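3.2 Enclosed items and the surface condition

Items in the sorting task were assigned to one of two storage states before each session. In the open state, an item was placed in a container without a lid and remained reachable from above. In the enclosed state, it was sealed or folded into a clear film bag and laid flat on the table. The distinction follows Trustov and Fukuda, who treated wrapping as a property of the item, but we record it separately so that the same item can appear in both states. The full inventory contains 536 items drawn from household stock, most of them toys, textiles and desk goods.

Containers were limited to shallow baskets and trays with an opening wide enough for an adult hand. Bags were reused between sessions, and wrinkles in the film were left as they formed. Flattening the film was considered and rejected – a smoothed bag is rarely met in ordinary storage, and the preparation time per layout nearly doubled in the December pilot. 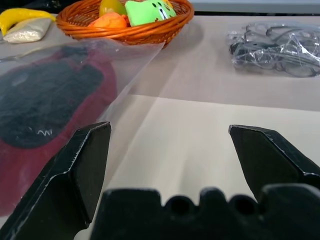
Figure 5. Tabletop layout with enclosed items and one open container.

Table covering was held constant within a session and was selected for low contrast with clear film. Under these conditions the outline of a bag is carried mainly by highlights, and its extent has to be judged from a few bright lines. In Figure 5 the upper edge of the bag catches the light along a diagonal running toward the wicker basket, while the red and black item inside is far easier to locate than the film around it. Raters scoring the layouts were therefore told to mark the boundary of the bag and the boundary of its contents as two separate outlines. The three toy items in the basket were scored individually under the open-state rules.

Overlap between a bag and a container was permitted. Where film passed in front of a basket, as it does along the bottom edge of the one in Figure 5, the hidden part of the rim or base was coded as occluded by transparent material, a category absent from the Grevier scheme. Seams and changes of tone in the paper covering were not coded. They did, however, produce a small number of false outlines in the first scoring round, and the instructions were revised to mention them.

Each layout was scored on the Flevier tidiness scale, which runs from 0 to 1000, with enclosed and open items contributing to separate subtotals. The weighting of the subtotals is described in Section 3.3. Layouts in which the contents of a bag could not be assigned to an inventory class – even after the raters had conferred – were retained for the outline analysis and excluded from the class analysis.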